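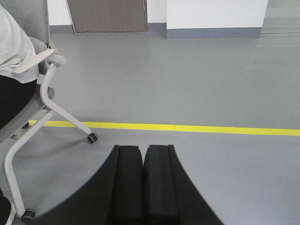
De: Unnur Hjaltadóttir
Para: lista Suelos y talleres
Asunto: Re: [suelos] Cinta de marcaje y sillas con ruedas

¡Hola a todos!

Qué alegría ver que alguien más se pelea con estas cosas. Contesto entre líneas al mensaje de Fitzgerald, que plantea justo lo que llevamos probando desde agosto en la sala de Jillthorpe, y me vais a perdonar si me extiendo, porque el tema me tiene encantada.

El jueves, 17 de octubre de 2019, Fitzgerald Pennington escribió:

> Buenas. En Vateo queremos delimitar zonas de paso en una
> sala con suelo gris liso, y dudo entre pintar y poner cinta.
> Tenemos sillas de oficina con ruedas que van y vienen todo
> el día. ¿Se levanta la cinta?

Se levanta si la pones deprisa, y si la pones bien aguanta muchísimo más de lo que yo pensaba. Nosotros elegimos amarilla y, sobre suelo gris, es una maravilla: se ve desde la puerta, se ve con la luz encendida y con la luz apagada, y la gente la respeta casi sin darse cuenta. Las sillas con ruedas negras pasan por encima a diario. Donde antes nos fallaba era en los empalmes. Ahora solapamos los dos trozos, apretamos con un rodillo de goma y dejamos la tira sin pisar hasta el día siguiente. Desde entonces no he tenido que rehacer ni uno.

(Un truco de Jaiswal, nuestra tienda de suministros de toda la vida: cortar el extremo con cúter y regla, nunca arrancarlo. El borde estirado es el primero que se despega.)

> ¿Y cómo preparáis el suelo? El nuestro tiene un acabado algo
> brillante y me preocupa que no agarre.

El nuestro también brilla un poco. Barrer, fregar con jabón neutro, aclarar, secar bien y después un paño con alcohol solo por donde va a ir la línea. Nada de cera ni abrillantador la semana anterior. Yo marco antes con tiza y una cuerda tensada entre dos puntos, y aun así me sale torcida alguna vez. En un tramo largo, un par de centímetros de desvío no se notan cuando estás trabajando, pero en cuanto te agachas a mirar a ras de suelo, ¡madre mía! Si sois perfeccionistas, pedid un láser prestado.

> Lo otro son las marcas. Tenemos rozaduras por todas partes y
> me preguntan si hay que cambiar las ruedas de las sillas.

Primero miraría si las rozaduras salen con un borrador de melamina y agua tibia. Las nuestras, casi todas, salen. Las motitas que quedan ya forman parte de la casa y he dejado de perseguirlas. En cuanto a las ruedas, dadle la vuelta a una silla y sacad los pelos e hilos del eje con unas pinzas. Es un trabajo feísimo y muy satisfactorio: una rueda que gira libre no arrastra, y la que no arrastra apenas marca. Si la banda de rodadura está dura o tiene mellas, entonces sí, cambiadlas por unas blandas.

De paso, pasad un trapo por la base. Las que son blancas delatan cada golpe de zapato, pero también se limpian en un momento y dan a la sala un aire luminosísimo. Con la tapicería gris voy mucho más tranquila, basta el aspirador con el cepillo pequeño.

> ¿Coste? Tengo 3.000 coronas para todo y no quiero pasarme.

Te sobra. A nosotros nos salió todo por 1.950: los rollos de cinta, el rodillo, el alcohol y un juego de ruedas de repuesto. Compramos 12 rollos y todavía me quedan 3 en el armario, así que si alguien de la lista anda cerca de Jillthorpe, que venga a por uno y se toma un café.

Lo que me falta por resolver es cómo retirar la cinta vieja sin dejar pegamento. Con secador sale bien en tramos cortos, pero en los largos me desespero. En Usia me hablaron de un quitaadhesivos con olor a naranja, y no me atrevo a usarlo sin saber qué le hace al acabado. ¿Alguien lo ha probado sobre un suelo parecido? Contadme, por favor, también si fue un desastre.

Un abrazo grande,
Unnur

Archivado en: Mantenimiento de espacios, Suelos, Mobiliario

Mensajes recientes de la lista
Ruedas blandas o duras para suelo liso
Re: Re: Fregar sin dejar velo
Busco rodillo de goma de segunda mano
Altura de los reposabrazos y mesas bajas
[suelos] Tiza que no se borra, ayuda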